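Orchard group to plant 300 heritage apple trees at Gollarine

By Rosemarie Strobel
22 February 2018

Print this article
E-mail this article

A growers' group will begin planting 300 heritage apple trees next month on the former Vincze farm outside Gollarine, after the town council approved a lease on the land Tuesday night.

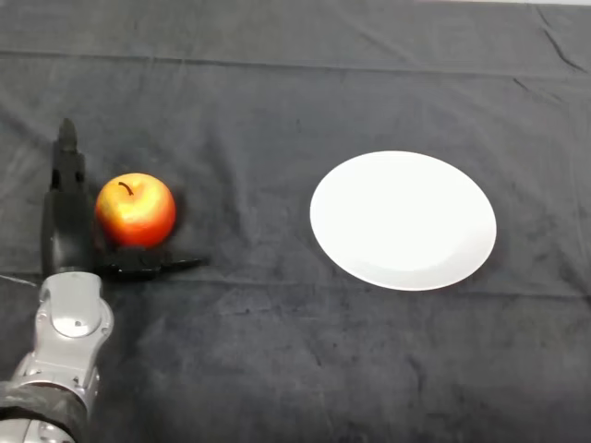
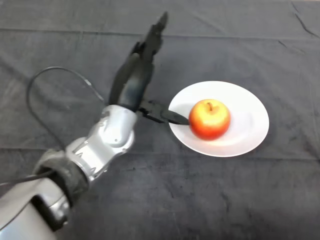
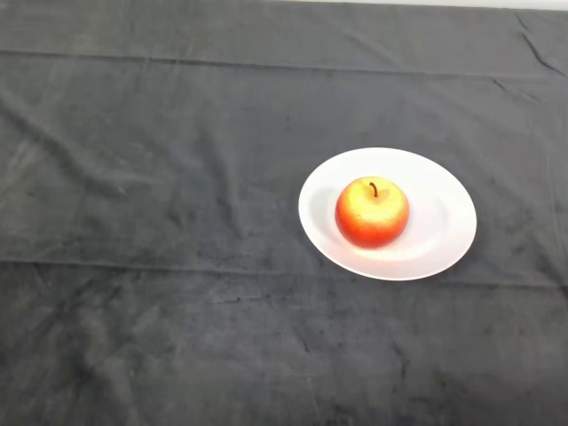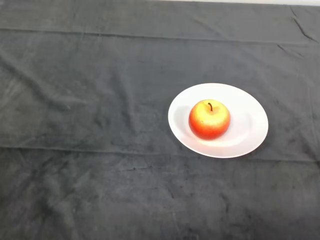

An apple and a round white plate on dark gray cloth, last picture.

The lease covers six acres on the south side of Gutari Road. The group will pay a small yearly rent and must keep a public footpath open along the creek. Council members voted 6-1 in favor.

The land has been out of use for several years. It was a working orchard until the Vincze family sold it to the town, and most of the old trees were taken out when the well failed. A new water line reached the property last July.

Ruaridh Mowat, who leads the growers' group, said the young trees are ready to be moved from a rented nursery plot. They include early cooking apples, late keepers and a few cider kinds that were once common in the valley.

"We took cuttings from old trees in yards and along fence lines," Mowat said. "Some of those trees have come down in storms since then, so we were glad to have them."

The trees will be planted in rows wide enough for a small tractor to pass. Mowat said the first real crop is at least four years off – longer for some of the slower kinds.

A petition in support of the orchard drew 2687 signatures over the winter. The one vote against the lease came over parking. Neighbors on Gutari Road told the council that cars already line the shoulder on weekends, and they asked for a gravel lot before any public events are held.

The group has agreed to put in the lot before it opens the orchard to visitors. Until then, the gate will stay locked outside of work days, but the footpath will remain open from dawn to dusk.

Podico, a farm supply store in town, will provide stakes and deer fencing at cost. The group is still looking for a used cider press and for storage space with a concrete floor.

People who want to help with planting can sign up at the town hall front desk. Gloves and shovels will be on hand, and children under 12 must come with an adult.

Print | E-mail

This site uses cookies. By continuing to browse, you agree to our use of cookies.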